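Home > Products > Simulation Task Packs
Reading time: 3 min

Florkdale Household Task Pack for two-arm mobile robots

Florkdale is a set of simulated household tasks for research groups who train and test manipulation policies. We made it first for our own study of small object handling, and now it is available with a license for laboratories and for teaching. The pack contains 80 tasks in furnished rooms, and 659 recorded episodes which can be used as training data or only as a reference.

The main question of our study was simple. When a policy fails with a small object, is the cause in the hand or in the approach of the base? Many benchmarks give one success number for the full task, so it is difficult to answer. In Florkdale each episode is divided into stages (drive, reach, grasp, carry, release), and every stage has its own score. The scoring rules are plain text files and the user can change them.

Views from the bedroom set, wrist level and body level:

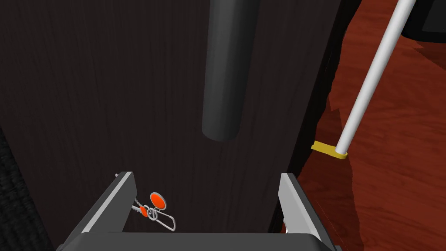
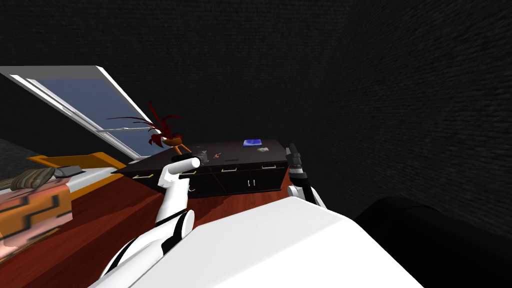 For the comparison we trained the same policy two times. The first version received only the body view. The second version received the body view together with the wrist views. We tested each version with 150 trials on tasks with small objects, such as keys, and we kept the same starting positions for both. The version with wrist views had better scores in the grasp stage. In the drive stage we did not find a clear difference. Most of the remaining failures came in the reach stage, when the base stopped too far from the furniture and the arm had to work near its limit. For this reason the pack now includes a base placement score, which was not in the first release.

We must say also what the result does not show. All trials were made in simulation. Contact of thin metal parts is simplified, and we do not promise that the same difference will appear on a real machine.

What you receive

- Task files and room files for the Nestarance simulator, version 2 or later
- Recorded episodes with stage labels
- Policy weights from the comparison, both versions
- Scripts for the stage scores and for the base placement score
- Setup guide in English

Requirements

One graphics card with enough memory for several camera views at the same time. The pack was tested on Linux only. If you use the Jardine controller, please install the adapter before the task files. Other controllers need a small configuration file, and a template is included.

License and support

The research license is for one laboratory, without limit of users. The teaching license is for one course. Questions about installation are answered by e-mail by the Rullstead support desk. The next update is planned for September and it is free for all license holders.

Filed under: Simulation, Mobile Manipulation, Datasets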